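Ticket 759 – Towel folds come out uneven
Opened: 10/12/2019
Opened by: Ľudovít Říha, Estbridge
Product: Holub hand towels, tan
Status: open

Problem
We fold these towels for the Liswood guest rooms. After folding, the edges do not meet and one side is longer than the other. I have tried it on the green table with one towel from the new delivery.
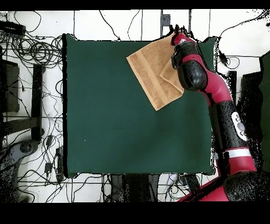 The old towels from April did not have this problem. They were folded by the same steps, so I do not think that the method is wrong. The new ones have a thicker pile and the corners like to come back up.

What I tried
First I shook the towel and put it flat, then I smoothed it with the side of the hand from the middle to the edges. It helped a little. Then I folded only one corner, to see if it stays. 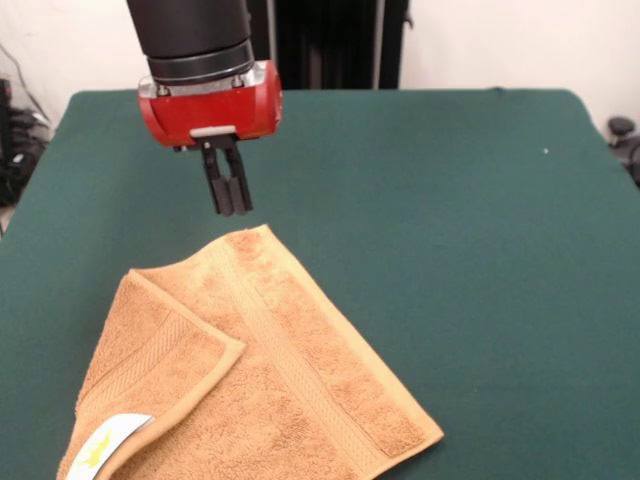 I also measured 4 towels before folding. Two of them are longer on one side than on the other, so perhaps the hem is sewn too tight – I would like the supplier to check this. We have 273 towels from this delivery and I prefer not to wash them before I get an answer.
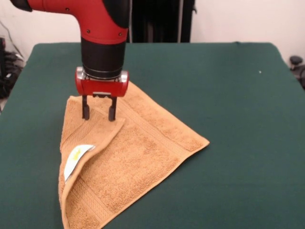
What I need from you
1. Please tell me if uneven hems are a known fault.
2. Please confirm if we can exchange the towels which are already unpacked.
3. Until then I will use the Ulon towels from the store room.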